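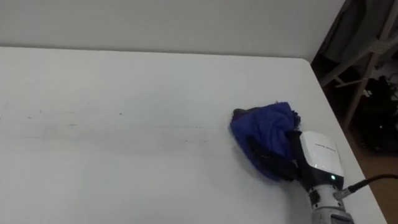 Gorkasska Teleoperation Cell
Pre-Session Safety Checklist with Inspector Comments

Task: table wiping, cloth in gripper, demonstration by remote control
Inspector: Mathis Tessier
Date: Thursday, April 18, 2019
Result: released for recording with open items (see end of sheet)

Marks used: OK, OK with comment, OPEN, N/A. An OPEN item in Section A or B stops the session. An OPEN item in any other section is carried forward with an owner.

Section A. Emergency stop and power

A1. Operator stop button within reach of the seated operator. OK
A2. Second stop button held by the floor attendant. OK
A3. Stop tested from both buttons with arms raised clear of the table. OK with comment
Comment: Both buttons cut motor power. The arms sag when power is lost. Test with the grippers over clear tabletop and keep hands out from under the forearms.
A4. Restart after stop requires a deliberate reset. OK
A5. Loss of link between operator station and robot brings the arms to a hold. OK
Comment: Link pulled at the operator end. Hold engaged within the 600 ms limit on the Putex controller. Repeat after any firmware change.

Section B. Floor area and exits

B1. Door closed during motion, unlocked, lever handle works from inside. OK
B2. Extinguisher cabinet can be opened fully. OK with comment
Comment: A carton is kept on top of the cabinet. Move it before the next inspection. Nothing is to be stored on the lid.
B3. Floor dry, no loose objects between the robot and the attendant's position. OK with comment
Comment: See C3 for the cable on the floor.
B4. Attendant stands outside arm reach plus one step. OK
B5. Visitors briefed or absent. N/A
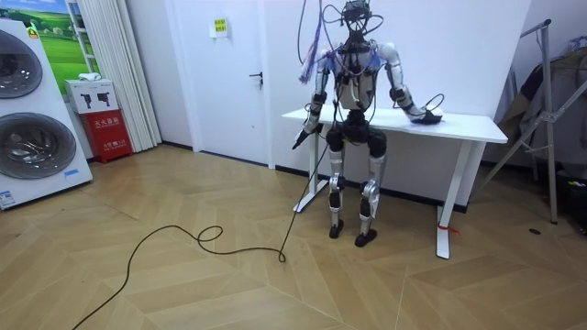

Robot at the desk, cable on floor to the left. Refer to items B2, C3 and D1.

Section C. Cables

C1. Overhead cables have slack through the full range of torso motion. OK
Comment: Check by jogging slowly to each end of travel. Do not judge slack from the home pose.
C2. Wiring on the upper torso clear of the shoulder joints. OK with comment
Comment: The colored wires on the upper torso hang free. No contact with the joint was found during the slow jog, but a fast reach across the body was not tested. Operators are to stay below the reduced speed setting until the bundle is tied back. Owner: Jernholm bench.
C3. Floor cables routed where the attendant does not walk. OPEN
Comment: The long black cable crosses open floor and has a loop in it. Trip hazard, and a foot in the loop would pull on the arm end. Take up the loop and cover the run, or route it behind the desk legs. Until this is done the attendant works from the other side.
C4. Gripper cable does not drag over the tabletop edge during a wiping stroke. OK
C5. Connectors at both wrists seated and locked. OK
Comment: Check by hand with power off. Do not tug on the cable itself.

Section D. Robot stance and furniture

D1. Robot position set against the desk, with no load on the desk from the legs or pelvis beyond light contact. OK with comment
Comment: The body partly rests against the desk. Acceptable for this task, which needs reach over the tabletop. The desk must not creep. Push test before each block of recordings.
D2. Feet flat and leg joints locked in the software. OK
D3. Desk legs on firm floor, no rocking under hand pressure. OK
D4. Nothing tied to or hanging from the desk. OPEN
Comment: A short red string is tied low on one desk leg. Remove.
D5. Garment rack beyond the end of the arm's reach with the elbow straight. OK
Comment: Measured at full extension, including the length of the gripper. If the desk is moved toward the rack, measure again.

Section E. Gripper and cloth

E1. Gripper fingers open and close fully with no cloth fitted. OK
E2. Cloth gripped by a thick fold, no single layer caught at the fingertips. OK with comment
Comment: A thin grip lets the cloth slide and the fingers then rub the tabletop. Feed the cloth by hand with the arm in hold, then withdraw the hand before releasing hold. The operator announces release out loud.
E3. Downward force limit set for wiping. OK
Comment: Set to 12 N. Some operators push harder when the mark does not come off. The limit stays where it is. Use more strokes.
E4. Surface soiled as listed on the task sheet, dry powder only, no solvent. OK
Comment: Gray residue on a white top shows well in the head camera. Keep sprays and open liquid off the desk while the arms are powered.
E5. Idle arm parked with its gripper clear of the work area. OK

Section F. Operator and recording

F1. Operator has completed the Collet handheld controller course. OK
F2. Operator makes 3 dry strokes above the surface before the first contact stroke. OK
F3. Hand-guided demonstrations done only in low-stiffness mode, one person touching the robot. N/A
Comment: Remote control only in this session. If the method is changed to guiding by hand, this sheet is void and a new one is filled in.
F4. Break after 7 consecutive demonstrations. OK
Comment: Tired operators cut the return stroke short and drag the cloth at an angle. Such recordings are to be marked as rejected at once, by the operator, before the next one is started.
F5. Failed demonstrations kept and labeled, not deleted. OK
F6. Video and joint data clocks compared at the start of each block. OK

Items carried forward

C2, tie back torso wire bundle. Before speed is raised.
C3, floor cable. Before the next session.
D4, string on desk leg. Same.
B2, clear top of extinguisher cabinet. Same.

The stop button batteries were last replaced in December. Add the replacement date to A2 when the form is revised.

Signed: M. Tessier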